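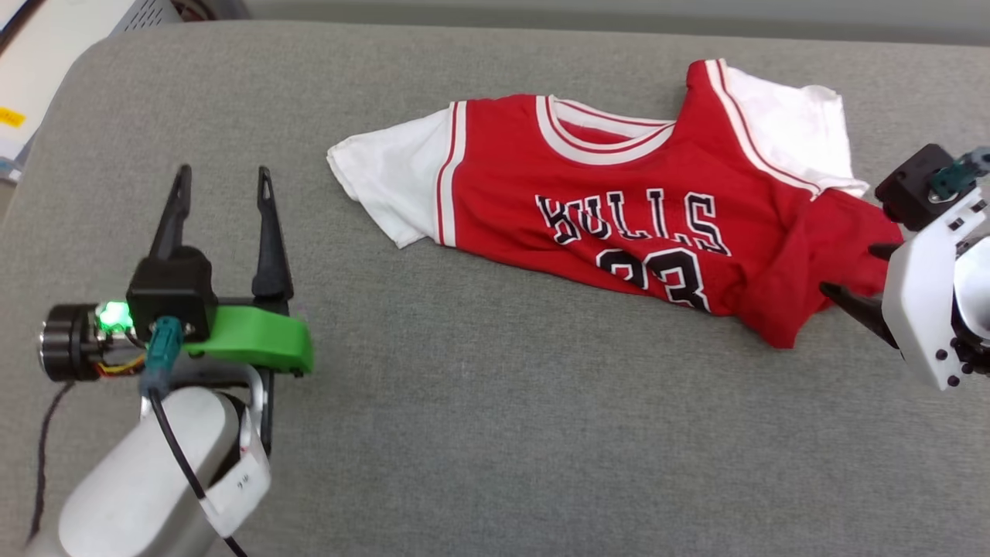
El taller de automatización de Ranon ha vuelto a poner en servicio su célula de dos brazos para manipulación de prendas tras una revisión de las pinzas y del cableado. La intervención, cerrada en enero de 2019, afectó a los dos extremos de la máquina y obligó a repetir la puesta a cero de todos los ejes. Como pieza de ensayo se emplea una camiseta roja de baloncesto con mangas blancas y el dorsal 23, extendida con pliegues sobre una superficie textil gris; el brazo derecho toca con la punta de un dedo el bajo de la prenda, mientras el izquierdo mantiene abiertos los suyos, negros y apuntados, sobre un soporte verde impreso en 3D.

El origen de la parada fue una pérdida intermitente de comunicación con el servo de la pinza izquierda, registrada por primera vez en diciembre. El fallo solo aparecía con la muñeca girada cerca de su tope. Driss Tazi, responsable de mantenimiento de la célula, localizó el defecto en el tramo final del cable, que trabajaba a tracción en esa postura. Se sustituyó el cable, se dejó un bucle de holgura de 26 milímetros a la salida del conector y se fijó el resto a lo largo del brazo.

En la misma parada se desmontaron los dedos de ambas pinzas. Los tornillos de uno de ellos habían cedido y el juego en la punta impedía sujetar una sola capa de tejido. Los dedos nuevos, mecanizados por Berrada, se montan con fijador de roscas de resistencia media y se vuelven a apretar tras los primeros ciclos.

La calibración se hace ahora en frío y con la pinza vacía. Primero se lleva cada articulación a su referencia mecánica; después se guarda el desfase en el controlador y se comprueba la repetibilidad en tres puntos de la superficie de trabajo. Según el parte de Tazi, la célula completó 587 ciclos de agarre y suelta sin errores de comunicación antes de darse por válida.

El plan de mantenimiento fija una inspección visual de conectores al inicio de cada turno y un reapriete general cada seis semanas. Ranon prevé aplicar el mismo procedimiento a la segunda célula, instalada en la nave de Haltamport, cuando lleguen los cables de repuesto.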